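Budgeting for a small robot arm in a practice kitchen: what am I forgetting?

Home > Prultville Makers Help > Equipment and Money

Elias Jaber
posted in August

Hi all! I run the evening robotics group at our library branch and we've finally been told we can put in for a real equipment request (very exciting, also slightly terrifying). The idea is a tabletop arm with a gripper, set up at a kitchen counter, doing plain stuff like picking up blocks and moving them from one spot to another. Stove side to sink side, that kind of thing.

I've got a price for one arm from Domedska and that's pretty much my whole spreadsheet. I know that can't be right. The counter I'd be using is 46 inches long with a sink in it, and the wall behind it is tiled, so drilling into that is out. Do I need a stand? A second arm? Do I buy proper test objects or just raid the toy bin? And how much do people set aside for parts that break? I'd much rather ask for too much once than go back in the winter with my hat in my hand.

Roos Van Loon

Oh I love this, we went through the same thing at our shop and I still have the scribbled budget in a drawer somewhere. The arm was the easy line to fill in. What ate our money was everything near it.

Mounting first. Get the mount priced before you do anything else, and measure how far the base will sit from the far side of your sink. Reach numbers on a sales page are for the arm stretched straight out, but you'll be coming down into a basin with the wrist bent, and that costs you a lot of inches. We nearly bought the shorter Nindlow arm on price and I'm so glad we mocked it up with a broomstick beforehand (yes, really). Check what's overhead too. A shelf over the counter doesn't bother you when you're washing a cup, but an elbow joint may go up a lot higher than you expect.

Then cables. Ours have a loop of slack by the wrist, and that's the bit I fuss over most, so put spares on the list from the start. Same for gripper fingers. They're thin, they hit things, and you'll be ordering more. I'd put 10 percent of the arm price into a spares line and not let anyone talk you down.

Test objects: please don't spend real money here! Simple chunky shapes in bright colors are great. You want to see at a glance from across the room where the block is, and yellow against a gray sink is about as easy as it gets. Add some more shapes later if you get bored.

Counter, sink and stovetop, so you can see how tight the quarters are:
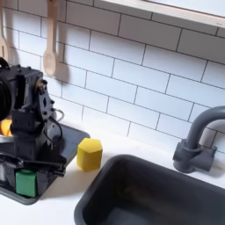
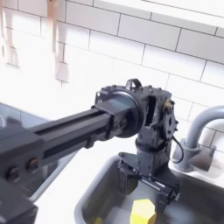
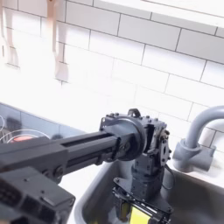
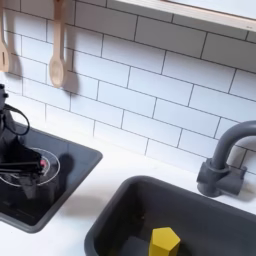 hakim_workbench

Agree on spares. Also power strip, long USB cable, laptop. People forget the laptop.

I'd skip the second arm for now. Everybody wants 2 and then one sits in its box because there's only one person who knows how to set it up. Buy one, use it for three months, then decide. If the seller has a discount for a pair, ask whether they'll hold it for you. Ours did, yours might not.

As for a stand, yes if you can't bolt to the counter. Clamps are OK on a solid edge. Measure the overhang under the counter before you order because ours was too shallow and the clamps went back.

Elias Jaber

Thank you both, this is gold. I went down with a tape measure this afternoon and the overhang is tiny, so a stand it is. That goes in at the top of the sheet. I also hadn't thought about coming down into the sink at all, I was measuring flat across the counter like it was a tabletop. Broomstick test is happening tomorrow!

One more if you don't mind: did you budget anything for training time, or did you just muddle through? Domedska has a paid setup day and I can't tell if it's worth it.

Roos Van Loon

We muddled, and I'd pay for the day if I had it to do over. We lost ages to calibration because three of us were each doing it our own way. If the setup day is too much, see if they'll sell you a couple of hours on a call once the arm is mounted. Have your list of problems ready before you book it, and get somebody to write everything down while you're talking.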